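Trorkon Two-Jaw Gripper, hand-held
Item no. 352
Sold by Kenus

Product details

The Trorkon is a hand-held two-jaw gripper for recording household chores. A person holds the tool and does the job with it, and the recordings are used to train an arm that carries the same jaws. It suits teams working on tidying, sorting and putting away small items.

Can it do the chore on its own yet?

Partly. With a trained arm, picking up socks, cups and toy blocks is dependable enough for daily testing. Small, thin or tangled things are still hard. Jewelry is the job customers ask us about most, and it is the one where we advise them to keep a person on the handle.
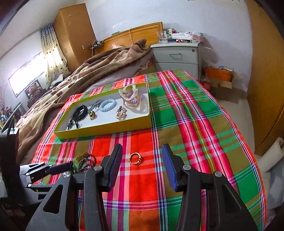
A ring on bedding sinks when a jaw presses beside it, and two strings of beads that touch will often come up as one. Chains are worse. Yaa Ametepe, who runs home trials at Climeo, puts it this way: "A person sorts a box of jewelry while talking on the phone. The arm needs the whole morning and I still check under the bed." Her team has logged 3,169 grasps on small accessories and is still adding to them.

We do not sell the Trorkon as a finished housekeeping product. If you need a machine that clears a bedroom unattended, wait.

In the box

Gripper with handle
2 spare finger pads
Hex key
Printed setup guide

Ordering

Ships in 10 working days. Spare pads are sold separately. For quantity orders, write to the Kenus sales desk and include the item number.

Page updated Monday, October 16, 2023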